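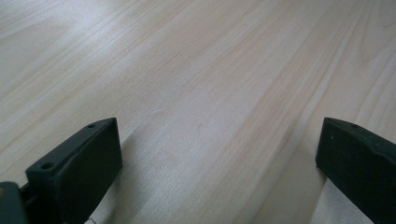

Esperanza Pettigrew is still catching her breath when she picks up. Bus is two hours out of Viltport, half the team asleep.

"We won 24 of the last 24 points on my serve? No. Felt like it though," she laughs. Her Covadbridge side took the women's volleyball semi in five sets, down 2 going into the third.

What changed? "Tavion stopped yelling." That's coach Tavion Abernathy, first season in charge.
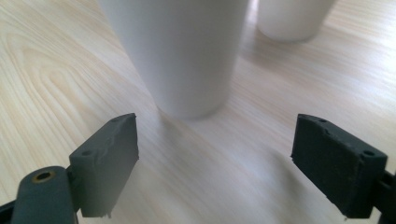

Abernathy doesn't argue. "I'd used up my timeouts and my voice. Moved Esperanza to the right side, told them to serve deep. Thats it."

Final is against Dotimora, at their gym, in March. Loud building. Pettigrew played there as a rookie and shanked her first pass into the bleachers.

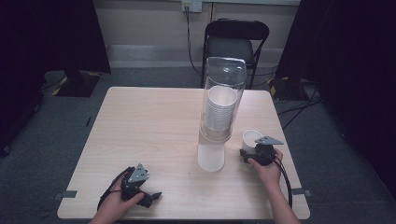 "My ankle's not 100 per cent," she says. "Won't be. I'm playing." Practise resumes tomorrow, 7 a.m., and she wants a window seat and some sleep first.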